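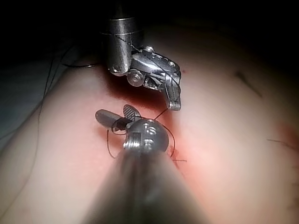
By Khanyisile Oosthuizen
May 2018

My grandmother darned socks until the socks were mostly darning. She kept a wooden mushroom in a biscuit tin and regarded anyone who bought new hosiery before November as a spendthrift. I inherited the tin, the mushroom and none of the ability, so last winter I paid 30 dollars to learn mending in a former shoe shop in Merdale.

The class is run by Asmaa Helmy, who worked in alterations for years and has the calm of a person who has let out a lot of wedding dresses. She started us on buttons. I had been sewing on buttons all my life, and she looked at the one on my cardigan the way a dentist looks at a mouth.

"Who did this?" she asked.

I said it came that way.

Mending is having a moment, if you believe the people selling kits. A company called Presetti will send you four needles and a small card of thread in a very handsome box. The thread at the Mastley market costs less than the postage, but the box is admittedly nice -- I keep paper clips in it.
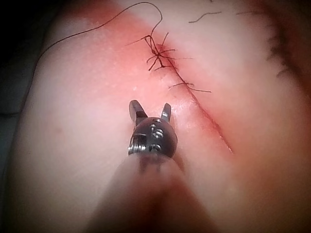 By the third week I could close a split seam well enough to wear the trousers in public, provided I stood facing people. Helmy's advice was to take smaller stitches and stop pulling. I pull. Everything I have fixed has a slight pucker to it, like a face hearing bad news.

She keeps a coat by the door that she says has 224 repairs in it, and students are allowed to look for them. I found six. One turned out to be a pocket.

I still buy socks. But the gray pair with the hole at the heel has been sitting on the wooden mushroom since February, and I have every intention of getting to it.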